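Boards > Living Room > Sofas and Chairs > Leather sofa: regret or patience?

dustruffle
Eighteen months into owning a brown leather Wulholm three-seater and I need a ruling. We paid 1,399 for it, which at the time felt like a grown-up decision. It squeaks. It is freezing in February and in July it keeps a layer of you when you stand up. My spouse says leather "comes into its own" after a few years. I'd like to know how many years, because I have a fabric Orna picked out and a brother-in-law with a truck.

pedal_steel
Three years. Ours was like sitting on a car hood until then. Now it's the best thing in the house, and I include the people.

marzipanic
Depends what leather. If yours has the thick shiny coating it won't soften much, it'll just get older, same as the rest of us. Rub a drop of water on the back somewhere. If it beads up and sits there, that's a coated hide and you have the sofa you're going to have.

dustruffle
It beads. It beads like a raincoat.

marzipanic
Well. Call the truck.

gravyboat94
Disagree with the above, strongly. Coated leather is the only kind you should own if you eat on the sofa, and everybody eats on the sofa. I've had chili, ramen and most of a milkshake on mine and it wiped off every time. Try that on your fabric Orna. My sister has one in oatmeal and it has a history you can read from across the room.
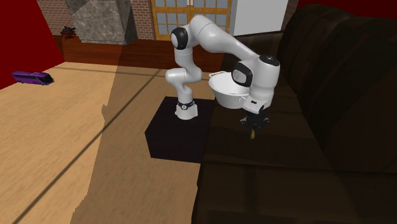 The squeak is a separate problem, by the way. Leather rubbing on leather where the seat cushions meet the arms. Pull the cushions, wipe down the sides, put a thin layer of talc in the gap and push them back. Do it twice a year and enjoy smelling faintly like a baby.

pedal_steel
Talc works until you wear black pants.

gravyboat94
Then wear tan pants. I can't solve everything.

lowboy_hutch
Used to do upholstery. Talc is fine for leather-on-leather, but if it squeaks when you sit in the middle it's the frame or the springs and you can powder it till you look like a bakery. Flip it on its back, staple gun, look for a clip that's worked loose. The dust cover underneath is just cheap black cloth, you can peel back one side and staple it down again after. As for softening, conditioner does very little on a coated hide. People buy the Ammann cream because it smells expensive. A damp cloth does the same job and you already own one.

marzipanic
I use the Ammann cream and I won't be spoken to this way.

lowboy_hutch
How does it smell?

marzipanic
Expensive.

dustruffle
OK, flipped it. Took two of us and one argument. There was a spring clip hanging off near the middle, plus 94 cents, a pen and a remote for a TV we gave away. Clip's back on. Squeak is down to a sort of mutter. The cold I have no answer for.

pedal_steel
Throw blanket. A wool one, the fleece kind slides off and takes you with it.

gravyboat94
So you're keeping it?

dustruffle
Local listings have the same Wulholm used for 485 and it's been up since fall, so I don't think I'm selling so much as being stuck. Spouse is calling this a win for leather. We revisit on 30th November, when the Orna usually goes on sale.

Comments from readers

tinwhistle: Did the water test. Mine soaked in and left a spot. Thanks a lot, marzipanic.

marzipanic: It'll dry. I did say the back.

oldporchlight: Twenty years on a leather sofa and it has never once been warm when I sat down. You get used to it, or you get a dog.

Recent threads
Nirico recliner stuck halfway, so am I
Can you dye a faded armrest or is that a trap
Sofa won't fit through door, door is winning
Wool throws that don't shed on everything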